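Why Is Tape Sticky?

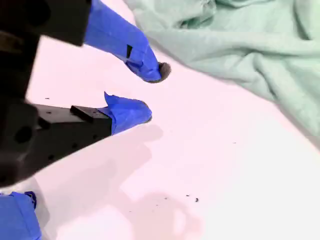

Page last changed: 18 Aug 2025

Pull a piece of tape off the roll and touch it. Your finger sticks! But the tape isn't wet like glue, so what is going on?

The sticky stuff on tape is called an adhesive (say it like this: ad-HEE-siv). It is a bit like very, very thick honey. When you press it down, it slowly oozes into bumps and dips so small you can't see them. Even a smooth table has them! The more places the adhesive can touch, the harder it holds on.

Everything is made of tiny bits called molecules, and when molecules get super close together they tug on each other. Each tug is weak. Millions and millions of them together are strong enough to hold up your poster!

Blue tape can wrap around a corner or a curved shape, and you'll often see creases where it folds over itself. Dust is bad news for any tape, though. The adhesive grabs the dust first and has no room left for the wall.

Try it! Cut two strips of tape the same length. Press one onto your sleeve and peel it off, then do that five more times. Now stick both strips to a plate and pull them up. Which one lets go more easily? Look closely at the sticky side and see how much fluff it picked up!

Written by Majdi Yammine for the Sterkanthorpe Kids' Science Pages. Coming in September: why soap makes bubbles!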